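Gripper closed by itself while hand was near it, anyone else seen this?
Hardware and Safety > Incident talk

agrecu
Posted Wednesday, September 16, 2026

We had a close on its own Monday and I want opinions before I believe what the vendor is telling me.

Setup is a pair of Vetel hand-held grippers, cabled, on the tabletop rig. Motor assist on the fingers. The job was soft goods, picking up a hat and moving it toward a stand, over and over. Between two runs one gripper shut with no trigger pull. My index finger was resting on the inside of the pad. Bruise, no cut. The log shows a close command at that moment and nothing from the trigger.

Vetel support says "operator contact with the trigger." I was not touching the trigger. They also say the force is capped so low it can't hurt anyone, and I have a purple fingernail that disagrees.
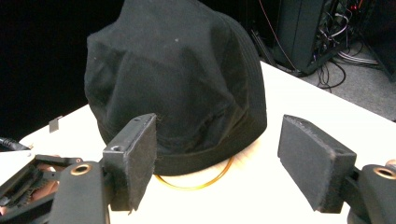
Hat work on the white table, fingers open.

Firmware is whatever shipped in April. Has anyone had this, and did you get a straight answer?

mcozma
I'd want to see the raw log before blaming firmware. "Nothing from the trigger" can mean the trigger wasn't pulled or it can mean the trigger reading dropped out. Those look the same in the summary view. Does yours fill a missing reading with zero? On some of these units zero is fully closed.

agrecu
Summary view only so far. Fair point about zero. I'll pull the raw file.

Halina Górecki
My money is on the cable. We run 3 of these and every odd thing they've ever done went away when we swapped the cable. People let it hang, it gets tugged at the connector every time you reach, and after a few weeks you have a bad contact. Wiggle it with the power on and your hands OUT and watch the reading.

erusu
Every time something goes wrong here somebody says cable. If a bad cable can close a gripper on a finger, then the cable isn't the problem, the design is. Lose the signal, stop moving. That was settled long before any of us were posting.

Halina Górecki
I didn't say it was good design. I said what to check.

mbratu
Not convinced there's a story here at all. You had a finger between the pads of a powered gripper. Our rule is no skin past the knuckle joint unless it's unplugged, and in two years we've had zero pinches. You can argue with Vetel all fall or you can move your finger.

agrecu
I'm not going to pretend the finger was in a smart place. But a rule that depends on me never resting my hand wrong during a long session isn't much of a rule. I did 300 repeats that day. And the manual says you may adjust the pads by hand with the unit on. Page with the pad pictures, second paragraph.

mbratu
Then the manual is wrong too. I'd still follow my rule.

erusu
Sounds like you two agree.

agrecu
OK, raw file. mcozma was on the right track. The trigger reading goes missing for a short stretch, then comes back as zero, then comes back normal. The close command goes out on the zero. Wiggled the cable like Halina said and got it to drop out twice, but the fingers didn't move either time. So the cable can lose the reading, and I still can't prove that's what shut it.

Until I can, nobody here touches a pad with the power on. We're running one arm at a time on the hat, slower, other gripper kept open and off to the side.

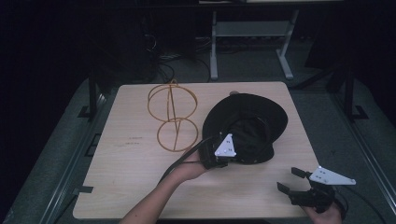

mcozma says two dropouts with no movement should worry you more than the one that bit, and wants to know whether the unit was idle during the wiggle test. If it only acts on a zero while a session is open, you'd never catch it on the bench.

agrecu
It was idle. Ugh. I'll redo it with a session open and a piece of foam between the pads.

Halina Górecki
Use something you can measure. Foam tells you it closed and not how hard. A cheap luggage scale would do.

vlad_tm
Mavemby sells an inline box for 425 that holds the last good reading when the signal drops. Fixed ours.

erusu
Fixed how? Did you see the fault before and not after, or did you buy a box and stop looking? Holding the last reading is fine until the last reading is "closing."

vlad_tm
Haven't seen it since, that's all I can say. Maybe 3,000 picks.

erusu
He went 300 in a day with one event. I wouldn't bet a finger on either number.

agrecu
Sent Vetel the raw file and asked one question, what the unit is supposed to do when the trigger reading is missing. Got an auto reply with a ticket number. Will post if a person writes back.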